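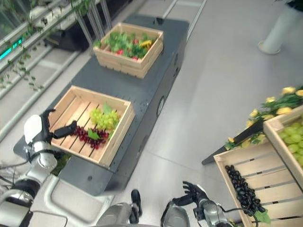
Produce display notes, part two. Part one covered shelving. Today it's crates, and mostly slatted ones.

Slatted wood crates look fine with faux produce and cause a few predictable problems. Working through them in the order I usually hit them.

Gaps first. Measure the gap between slats before you buy any filler. A single faux grape that comes off the bunch will find the gap and end up on the floor. Bunches on a stem are fine. Loose berries need a liner.

Liner: plain kraft paper, cut to the base, not up the sides. If it shows above the bottom slat the crate reads as packaging. I've tried burlap. It sheds.

Grapes. Green and red in the same crate works if each bunch stays whole. Lay them with the stems pointing the same direction. Mixed stems look like somebody dropped them.

Leaves are separate pieces in most faux grape sets. The Xie ones push onto the stem with a short plastic peg. The peg is undersized, so it lets go whenever the bunch is moved. A dot of hot glue fixes it. Let it cool before you set the bunch down.

One leaf lying flat and one standing up is enough for a crate of grapes. Past that you are displaying leaves.

Vegetable crates are the opposite case. Leafy greens go in first and take most of the volume. Red pieces next, small, pushed down until the greens hold them. Yellow pepper last and off to one side. Centered, it's all anyone sees.

Weight is the main difference from real produce. A full crate of faux vegetables weighs almost nothing and slides when bumped. I put a flat sandbag under the greens. The grape crate stays shallow, so there's no place to hide one. Rubber feet there.

Rubber feet: Droster makes an adhesive set, 4 to a card. They hold on sanded wood. On rough wood they peel within a week, so sand the corners first.

Crates on a low platform: keep the taller fill at the far end and the shallow fill close to the viewer. Reverse it and the grapes disappear from most of the room.

Leave platform showing between and around the crates. Dark gray under light wood gives enough contrast that you don't need a cloth.

Dust. Faux greens collect it in the folds. Cool water, one drop of dish soap, shake, air dry upside down overnight. No dishwasher. I tested that in July and the lettuce came out as a ball.

Inventory, for those who asked: the sheet is at 487 pieces including spares. Plular bins for storage, sorted by color – sorting by type sounds sensible until you have to decide where the tomatoes go.

Someone asked about the Fasa crates. Slats are a bit thinner and the staples sit proud on the inside. Tap them down or they catch on the leaves. Otherwise the same crate.

Part three is signage and card holders.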